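Wednesday, September, second bench

Cup day! The Liltthorpe samples finally came in and I spent the whole morning with them, happily. Nelu Roman wants one clear cup we can settle on for the tasting table, so I filled, drained, stacked and squeezed until lunch.

The Harkell is the nicer one to drink from. Holds 300 ml to the brim, 246 to where I'd want to stop pouring, and the rim feels lovely on the lip. The Kruger is bigger (420 ml) and stacks like a dream, 50 in a column with no lean at all, but they cling together and you need two hands to get one off. Annoying when there's a line.

Then the fun part, laying them on their sides. A clear cup on pale wood is so easy to miss! I put my sleeve through two of them reaching for the Ekell jug.

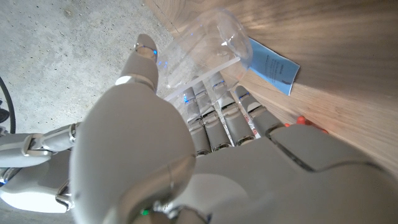 So I'd like to try a colored band near the base, maybe just tape to begin with. Nelu thinks it will spoil the look of the drink. I think it could be gorgeous with the elderflower.

To do: wash the Harkells again, hot this time, and check for clouding. Ask Liltthorpe if they do a heavier base. Find the good tape.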